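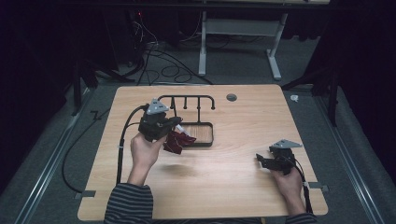 Table with the tray and the black rack

Login loop on the wiki after moving to the new identity provider
Status: Solved
Component: single sign-on, SAML
Reported by: Joonas Oksanen
Picked up by: Fuseini Akpalu

Joonas Oksanen
Hi all! First of all, the new login page is lovely and everyone at our end is thrilled to drop the old password form. We have one service left that won't play along, and it's the wiki (the Orkness one, on the Clonville host).

What happens: you open the wiki, click Log in, get sent to the identity provider, type your name and password, and it sends you back to the wiki. Then the wiki sends you straight off to the identity provider again, which knows you already and sends you back, and so on until the browser gives up with "too many redirects". It does this in Firefox and in Chromium, in private windows too.

The ticket tracker and the file share use the same identity provider and both are fine. The wiki was fine on the old one until we switched its metadata over on Saturday.

Things I tried so far:
- cleared all cookies for both hosts
- restarted the web server and PHP
- fetched the identity provider metadata again and compared it with what the tracker uses (same file)
- rebooted the whole VM out of spite

Fuseini Akpalu
Great report, thank you, this saves us a whole round of questions! Redirect loops are my favorite kind of SSO bug because there's always a trail to follow.

Could you send me three things?
1. The line from the wiki's service provider log for one failed login, with debug logging on.
2. The output of date -u on the wiki VM and on the identity provider, run as close together as you can.
3. The entity ID the wiki thinks it has, and the one registered for it at the identity provider.

Please strip out the assertion itself before you paste anything, it has names and email addresses in it.

Joonas Oksanen
Coming right up. The log says, over and over:

session: created new session
saml: response received, signature OK
saml: attributes received (4)
redirecting to return URL
session: no valid session found, starting authentication

The clocks: 11 seconds apart. The wiki VM is the one that's behind. Its time service was pointing at a server we switched off, so I've fixed that as well and they now agree, but the loop is still there.

Entity IDs are the same on both sides. I checked the trailing slash too, I've been bitten by that one before!

Fuseini Akpalu
Nice catch on the clock! It would have come back to haunt you sooner or later, though 11 seconds is inside the skew that the library allows, so I'm not surprised it didn't help.

The log is really useful. Your signature is good and the attributes get through, so the SAML part is working and we can leave certificates and metadata alone. The session gets made and then it's gone one request later. So either the browser isn't sending the session cookie back, or the server gets the cookie and can't find the session behind it.

Open the network tab, tick "Preserve log" (or "Persist logs" in Firefox), log in once, and look at the POST that comes back to the wiki. What's in the Set-Cookie header? Then look at the very next request to the wiki and see if that cookie is in it.

Joonas Oksanen
Oh, this is fun. The POST answers with a 303 (I expected a 200, but fine) and sets the cookie like this:

Set-Cookie: WikiSSO=[removed]; path=/; domain=wiki-old.orkness; secure; HttpOnly; SameSite=None

The next request has no WikiSSO cookie at all. And there it is, wiki-old! That name was in use while we were moving from Moradi to Clonville. I had no idea it was still set anywhere.

Fuseini Akpalu
Yes! That's it. A browser throws away a cookie whose domain doesn't match the host that set it, and it does so very quietly (Firefox puts a warning in the console, if you happen to look there).

In the service provider's config, find session.cookie.domain. Don't swap in the new name, just leave it empty, and the cookie will belong to whichever host served the page. Keep secure on and leave SameSite=None as it is, you need both of those for the POST coming back from the identity provider. Then clear the old sessions and reload PHP.

Joonas Oksanen
Works!! Logged in first time, a plain 200 on the wiki's front page, and logout works as well. I grepped for wiki-old everywhere and found it in one more spot, the Tedden backup script, so that's gone too. Colleagues are logging in as I type this.

Thank you so much, I learned a lot from this one. I'd been staring at certificates all morning.

Fuseini Akpalu
Wonderful! I've added the cookie domain check to our migration notes, right after the entity ID one. Could you turn debug logging off again before you go? It writes full assertions to disk, and the log file gets big fast.

Joonas Oksanen
Off, and the old log is deleted. Please go ahead and close!

Ticket closed by Fuseini Akpalu
Resolution: configuration changed (session.cookie.domain emptied)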